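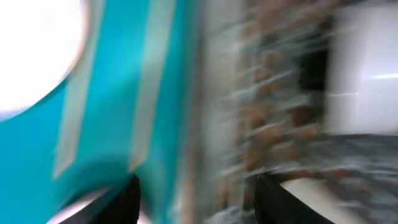

Turquoise surface, close up.

Filed under: List archive / Kitchen and Catering Equipment
3 min read

Date: 9/27/20
Subject: Re: Clearing order for tray meals

> We are rewriting the clearing sheet for the canteen at Prasturside. At present
> it says plates first, then cups, then scraps, and the trays are stacked
> last. Rice is getting into the rack and the drain below it. Does anyone
> separate the dry waste before moving the crockery? Also, are the Jirent
> racks worth the money over the plain ones?

Taking the second question first, we have had Jirent racks at Grotmont since April and I would not pay the difference again. The peg spacing is the same as on the Tennant rack. A bowl leans at the same angle in both.

On the order of clearing, yes, we separate. Our sheet has three stages: dry waste into a clear box, loose food off the trays, then crockery and chopsticks to the rack. The serving tray stays flat on the table until the last item is off it. We serve 149 tray meals on a full day, and the drain strainer used to need emptying twice in a sitting. It is now done once, at the end.
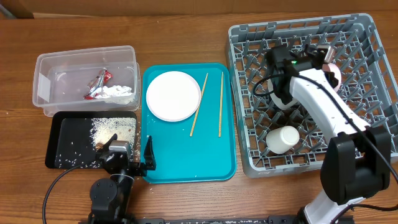
Cups are the one item I would let people move early. They take up little of the rack and they get knocked over if left among the trays. The position matters more than the timing: a cup on its side, like the white one in the grey rack, holds water along the lower wall and should be turned mouth down before the rack is filled. Plates can wait on the serving tray until the wrappers and tissue have gone into the box.

For rice, use a dry scraper. A wet cloth makes the grains stick to the rim and they have to be picked off later. Tip the black trays over the bin from a short side, as the long side spreads the grains too widely. Wipe the table after the trays have gone – doing it before means doing it twice.
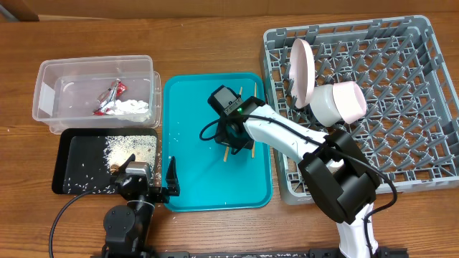 Chopsticks and a few grains of rice on the teal tray, with most of the rice on the black one.

Chopsticks should be lifted together and laid in the cutlery basket, all pointing the same way. If they go into the rack they slip through the slots. We replaced 61 pairs last year and I put most of that down to the rack.

I can post our sheet to the list if it is of use. It is one side of A4 and assumes a single sink.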